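Why Is There So Much Air in a Packet of Snacks?

By Aslak Dahlgren

Everybody has a snack bin. Some families call it a drawer, some call it the high cupboard, and at my place it was a biscuit tin that mostly held buttons, which was a cruel trick to play on a child. Whatever yours is called, it has a lot of packets in it, and the packets take up far more room than the food does.

Grown-ups complain about this. They shake the packet, they peer inside, they say something about the good old days. Let's find out what they're grumbling at.

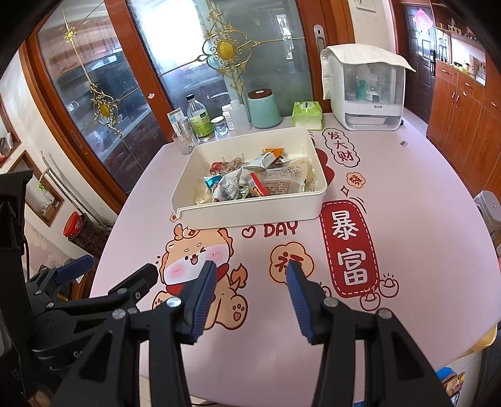

Flenora for Curious Kids, Issue 36

A snack has three enemies. The first is water. Air is full of tiny bits of water that you can't see, and a dry biscuit soaks them up like a very slow sponge. Leave one on the bench over the weekend and it'll bend before it snaps. (If you want to try this, put it somewhere the dog can't reach. My last experiment lasted 8 seconds.)

The second is oxygen. You need it to breathe, so you probably think of it as a friend, but oxygen is no friend to a chip. It mixes with the oil and slowly turns it into something that smells like old crayons. The proper word for this is "rancid", and it's a good word to save for your brother's footy socks.

The third enemy is being squashed. This one is usually you.

A puffy packet deals with all three. Before it's sealed, the factory often pushes the ordinary air out and blows in a gas called nitrogen. Nitrogen is already most of the air around you, so it's quite safe, and it is wonderfully lazy. It doesn't muck about with the oil. It just sits there being a cushion while the packet bounces around in a truck.

Not every snack gets the puffy treatment. Dried meat is often packed with the plastic sucked in tight around it. Lollies are mostly sugar, so a twist of wrapper does for them. Look inside an empty chip packet next time and you may find it's silver. That's an extremely thin layer of metal, and it's there to keep light and oxygen out.

My neighbour Eskil Bakke keeps his snacks in a white plastic bin on the table, where everyone can get at them. He's either very generous or has never met a nine-year-old. His bin is the sort you can rummage in, with pastries, biscuits and green-wrapped lollies all in together, and a tablecloth that wishes you good fortune: the big red 福 means luck or blessing, and 发大财 is a cheerful way of saying "get very rich". 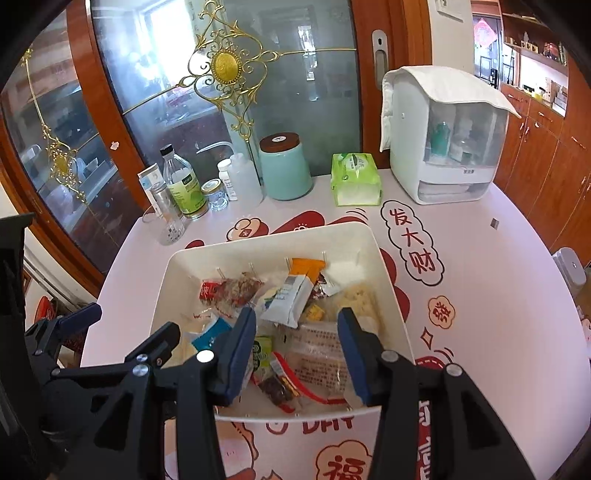 Does a snack bin need a lid?
It doesn't if everything in it is still sealed, because each packet is doing the lid's job already. Once a packet is open, fold the top over twice and put a peg on it, or tip what's left into a jar that shuts tightly.

Try it yourself

You need 2 plain crackers and one small jar with a lid. Put one cracker in the jar and close it. Leave the other on a plate. Wait three days, then break them both next to your ear. Write down which one made the better noise. Then ask a grown-up to eat the quiet one and watch their face.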